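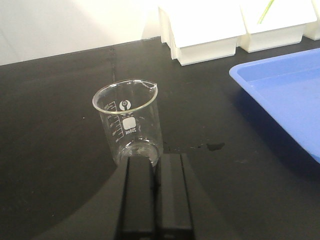
September 4, 2021

Bench notes, wearable testing, Wandthorpe workshop

Well, I finally got the Tiltia band back on my wrist this morning after leaving it on the charger far too long, and I'm pleased to say the new strap is miles more comfortable than the old grey one (which gave me a rash all through February, as everyone in earshot will remember!). It sits flatter, the buckle doesn't dig in when I'm typing, and I keep forgetting I've got it on.

Step count first. I walked the long corridor and back until I'd done 100 paces by my own counting, and the band gave me 102. Two over is fine by me. The Aralano on the other wrist only gave me 82, so it dropped 18, and I suspect it's still asleep for the first few steps whenever you set off. I'd like to try it again with the firmware rolled back before I say anything unkind about it.

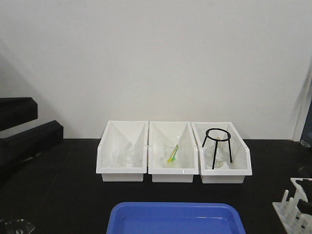
Sleep tracking

Mixed feelings here. The Tiltia had me down as awake while I was reading in bed, which was quite right, but it also had me asleep through the whole of a film on the couch. I was not asleep! The silent alarm is lovely, though, a gentle little buzz and no grumbling from the other side of the bed.

Still to do

Set the daily goal to 3000 steps so the celebration colour can be checked before lunch.
Ask Vávra for the spare charging clips, the short ones.
Try both bands on the exercise bike, same wrist this time.
Copy the sleep graphs into the shared folder before the app tidies them away.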